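Joining two tables for a meeting room without a visible gap
Home and Workplace Help – Furniture and Fittings

Posted by Donham Hall Bookings in May

Our organisation wishes to place 2 tables together permanently in the upstairs meeting room. The tops are the same height on paper, but a ridge remains where they meet and papers catch on it. Please advise on a method that does not require new furniture. Each top is 76 cm deep.

Reply from Basach Joinery

Members are advised to level the legs before fixing anything. Adjust the feet until a straight edge sits flat across both tops, then fit flat steel joining plates to the underside, spaced 300 mm apart. Screws must be shorter than the thickness of the top. Clamp the tops together while the plates are fixed – a gap left at this stage cannot be closed later.

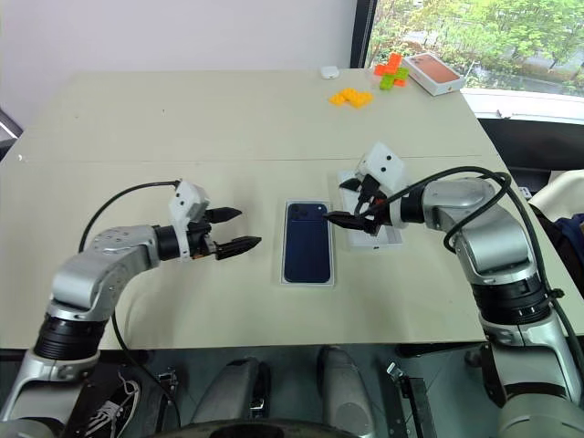

Light beige tabletop made of two joined panels, with a faint seam across the middle.

A fine line will remain in most cases. Filler is not recommended, as it tends to crack when the furniture is moved.

Reply from Sibiya

Agree with the above. Check the floor too. Ours was out by 10 mm near the window and no amount of clamping helped.

Reply from Binari Office Supply

A tablecloth may also be considered.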